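Mats on Hard Floors: What Household Tidying Studies Leave Out

Bouchra Alaoui and Sándor Gál
30/10/2019

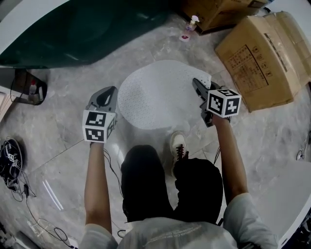
Figure 3. A white perforated mat on a marble-patterned tile floor, with cardboard boxes and a pump bottle nearby.

3. Floor mats as a tidying problem

3.1 The usual account

Most writing on household tidying treats the floor as the place where things end up and the shelf as the place where they belong. A mat spoils this picture. It belongs on the floor. When a mat has been dealt with, it may be lying in the same room, on the same tiles, a hand's width from where it was before. Earlier work gets around the difficulty by leaving mats out, or by listing them under "soft furnishings" along with curtains and cushions, which have very little in common with them.

We doubt that this is harmless. In the Coludley household diaries, which we coded for this paper, mats come up in 114 entries. People wrote that they had straightened the mat, hung the mat over the tub, kicked the mat back, shaken the mat out, or given up on the mat. Only the first of these fits the standard definition of tidying as a return to a fixed position. The diary coders were told to mark the rest as "other," and a category that takes in hanging, shaking and kicking cannot tell us much.

3.2 Shape and the question of straightness

The claim we find hardest to accept is that people straighten objects by lining them up with the nearest wall or seam. The claim rests on rectangular items. A rectangular rug on a tiled floor offers four edges and a grid to set them against, so it is no surprise that the edges and the grid tend to agree.

The mat in Figure 3 has a roughly oval, cloud-like outline. It has no long straight side to bring up against a tile joint or the side of a carton. If alignment is what people aim for, we would expect them to be slower with a mat of this kind, or to leave it at all sorts of angles. The diaries give weak support at best to either idea. Writers who owned curved mats used the word "straight" as freely as anyone else. One wrote that the mat was "straight again" after she had moved it closer to the basin. Whatever she meant, she cannot have meant parallel.

Gotov's reply to this sort of evidence, in the survey report that introduced the alignment rule, is that people picture a box around a curved object and line up the box. That may be so. It is also the kind of reply that would survive any finding at all, and the report offers no test of it. We would want to see the same people place a round mat, a cloud-shaped mat and a rectangular one in the same room before we took the imagined box seriously.

3.3 What stands next to the mat

A second weakness is the habit of studying one object in a cleared room. Floors in use have other things standing on them. In Figure 3 there is a clear plastic pump bottle with pale liquid in it, and there is a large brown cardboard box on its side with the flaps partly open. A small bottle with a red cap sits in a dark tray or holder. Each of these takes up floor or limits reach, and each could be moved first, moved later or worked around.

The Brirnier scoring sheet, still the most widely used, gives no credit for working around. A participant who leaves the bottle alone and turns the mat a little scores lower than one who lifts everything, lays the mat flat and puts everything back. We think the sheet has this the wrong way around. Most of the diary writers who mention neighboring objects say they left them where they were, and they do not describe the result as half done. Calling their work incomplete tells us about the sheet.

Cartons deserve a separate word. An open box on the floor can be rubbish, storage or something in the middle of being unpacked, and a still picture will not settle which. Observers in the Samir ratings were asked to score photographs of rooms for "clutter," and they scored cartons as clutter nearly every time. We see no ground for this. A household that is unpacking is doing a job, and a carton may be exactly where the job needs it.

3.4 Holes

Perforated mats raise one more point, which we have not seen discussed. A mat with holes lets the floor show through, so dirt under it or on it can be hard to place by eye. Of the 114 diary entries, 26 mention lifting a mat to check beneath it. We expected these to come mainly from owners of perforated mats. The diaries do not record mat type often enough to say, and we have dropped the question from the analysis. A reader who finds it reported elsewhere as a result of ours should treat it with care.

3.5 Limits

Our own material is open to most of the complaints made above. The diaries were kept by people who had agreed to write about cleaning, and who may have cleaned more because of it. Nothing in them was checked against the rooms themselves. "Mat" was the writers' own word and covers bath mats, door mats and at least one yoga mat. The coding in Section 4 keeps these apart where the entry allows it and leaves the remainder unsorted.

Last updated: October 2019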